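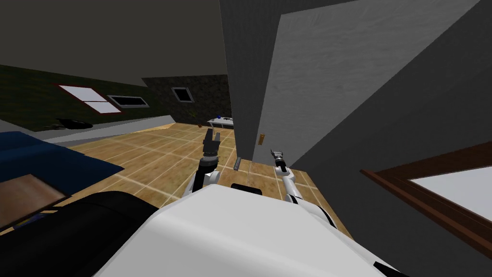 Figure 6. Room model Sala, operator view. Left arm with multi-fingered gripper open above the floor; right arm with two-finger gripper near the base of the grey wall.

6. Preparing the Simulated Room for a Visitor Demonstration

6.1 Purpose of this section

This section describes how to set up and run the Sala room model in Prasix during an open day or a booked visit. It is written for the operator and for the host who speaks to visitors. Installation of Prasix is covered in Section 2, and calibration of the hand controllers in Section 4. Operators who have not run the simulator before should complete the practice session in Section 5 before they work in front of an audience.

The demonstration consists of a short introduction by the host, one run by the operator, and a turn at the controls for visitors who wish to take one. Each group is given 700 seconds from the first word of the introduction to the final reset.

6.2 Before the doors open

1. Start the display computer and wait for the Prasix home page. Do not open the room model until the controllers have been switched on.

2. Switch on the left controller, then the right. Both indicator lights must be steady. If either light flashes, follow the pairing steps in Section 4.

3. From the Rooms menu, select Sala. Loading may pause while the textures are read. Do not press Load a second time.

4. Select Operator View and compare the screen with Figure 6. The white robot body should fill the lower center of the view, with one arm on each side and the small black component with the rounded top between them. A blue couch should be partly visible at the far left and the door with the brass handle at the right.

5. If the couch or the door is missing, the view has been turned. Press Home View once. Do not correct the view by driving the base.

6. Open Settings, then Session, and enter 353 as the scene number. This places the loose items in their starting positions for the demonstration. Other scene numbers will load, but the host's script does not match them.

7. Set the speed limit to 68 percent. Lock the setting with the staff code.

8. Open and close each gripper once. The multi-fingered gripper is on the left arm and the silver two-finger gripper is on the right. If the wrong gripper responds, the controllers have been exchanged.

Note: The two arms do not look alike. The right arm is slimmer, and visitors often ask if it is a fault in the model. Hosts may say that the two grippers are fitted so that they can be compared in the same task.

Caution: Moving a simulated arm cannot hurt a visitor, but a controller swung at arm's length can. Keep a clear space on both sides of the operator's mark.

6.3 Running the demonstration

1. The host welcomes the group and states that the room on the screen is a computer model. This must be said before any arm is moved.

2. The operator stands on the mark, takes both controllers and presses Start Run.

3. The operator raises and lowers each arm slowly, left arm first. The host names each gripper as it moves.

4. The operator brings the right gripper down toward the small dark grey object lying on the floor near the grey wall. Approach from above and stop short of the floor. Contact with the wall ends the run and sounds the tone.

5. When the gripper is in position, the operator closes it on the object and lifts. Should the grasp fail, the operator may try again once. The host should explain that failed attempts are recorded in the same way as successful ones.

6. The operator sets the object down in open floor, opens the gripper, and presses End Run.

Note: Leave the potted plant and the low white table at the back of the room out of the task. They are far from the starting position, and driving to them uses most of the time allowed for the group.

6.4 Visitor turns

1. Press Reset Scene before each turn.

2. Hand over one controller only. The operator keeps the other and can stop the run with it at any time.

3. Ask the visitor to move the arm without closing the gripper until they are used to the delay.

4. Children may take a turn if they can reach both buttons with one hand. An adult from their party should stand behind the line.

5. Wipe the controller after each visitor.

Visitors who feel unwell while watching the large screen should be shown to a seat facing away from it. Switch to Fixed View for the rest of that group.

6.5 Recording and storage

Recording is off by default. If the Zudex recorder is connected, a notice must be shown at the entrance, and visitor turns are recorded only with the visitor's agreement. The recorder holds 2000 runs. When it is full, Prasix continues to work but new runs are not saved – no warning appears on the large screen, so check the operator panel between groups.

6.6 Closing down

1. Press End Run and return to the Rooms menu.

2. Unlock the speed setting. It stays in force for the next user if this step is missed.

3. Switch off the controllers and place them in the Brikon charging stand with the buttons facing outward.

4. Complete the visit sheet and send it to Kalliopi Athanasiadis, Visits Office. Requests for changes to the host's script go to the same address.

Comments (4)

mlower
Step 6 should mention that the scene number goes back to the default after a software update. We ran two groups in February on the wrong scene before the host noticed.

Visits Office
Thank you. A note will be added to 6.2 in the next issue. Until then, please check the number each morning.

T. Okello
Is there a left-handed version of 6.3? I hold the wall approach much steadier with the left controller, but the script names the right gripper.

deskside_ann
Reset Scene takes a long time on our older machine and the line backs up. We now let people watch two turns before we reset. Works fine if the object is still in reach.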